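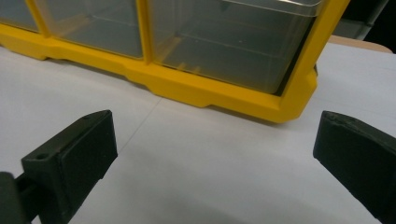 The yellow drawers, clear fronts, on the white table.

Small Parts: a gallery from the back room at Doltstead

I said I would put up some pictures of the sorting project. The rest of the page is captions waiting for their photographs, which Beverley Penrose tells me is the wrong way round. She may have a point, but the captions were ready and the photographs were on a phone with no charge in it.

For anyone arriving from the Heywood newsletter, the background is brief. The Doltstead mending room has been going for 8 years, and in that time it has acquired every screw, washer, hook, bead, fuse and odd button that people in the town could not quite bring themselves to bin. They arrive in jam jars. They arrive in tobacco tins with the lid rusted on. One lot came in a sock. By last September we had a shelf that bowed in the middle and a strong collective reluctance to look at it.

So, drawers. I wanted old wooden ones with brass handles, the sort you see in chemists' shops in films. Beverley priced those up and read me the figure over the phone, slowly, twice. We now have yellow plastic.

A word on the yellow

It is very yellow. I was against it for a whole afternoon, and then I noticed I had stopped losing the thing, and I have kept my views to myself since. The frame is chunky, with a rounded corner at the end, and it stands on a base with little feet along it, like a caterpillar that has been told to wait. The gaps between the feet are exactly the right height to swallow an M3 nut. Keep a bent paper clip handy.

On seeing through things

Clear drawers were Jade Goodall's idea. Her argument was that if you can see the washers you will not open the fuses. My argument was that if you can see the washers, so can everybody else, and they will know what state they are in. Both of us have been proved right. In a dull light the insides go a smoky grey and everything in there looks faintly like evidence, so do bring the lamp over before you declare that we are out of cup hooks.

The table

White, or it was sold to us as white. It came from Hillen when they cleared out their upstairs office, and it is the best thing we own for this job, since a dropped grub screw shows up on it like a fly on a wedding cake. Please don't put tea on it. Please don't put a mug "just near" it either. You know who you are, and so does the table.

Labels, first attempt

Jade did these by hand in lovely small capitals, and they peeled off within the week. I found WOOD SCREWS, SHORT on the sole of my shoe at the bus stop. The second attempt will be on proper Skilteck tape, as soon as somebody remembers which cupboard we put the tape in. It was a cupboard without a label.

What goes where

The current plan, subject to argument: screws by length, washers by hole, hooks by mood. Fuses live on their own. Buttons are Beverley's department and she sorts them by colour, then by size, then by whether she likes them. There is a drawer for things with a thread that fits nothing else known to us. I proposed throwing that lot away and was looked at.

Still to be sorted

Roughly 1,000 assorted panel pins, all in one biscuit tin and all pointing up. I have offered to do these last.

Also 2 carrier bags marked MISC in my handwriting — I have no memory of them and would like to be somewhere else when they are opened.

More pictures to follow once the phone has been charged and Jade has shown me again how to get them off it. If you would like to help with the sorting, we start at ten in the morning and stop when somebody mentions lunch, generally at twenty past. Bring reading glasses. Jam jars are welcome provided they are empty, and we will be checking.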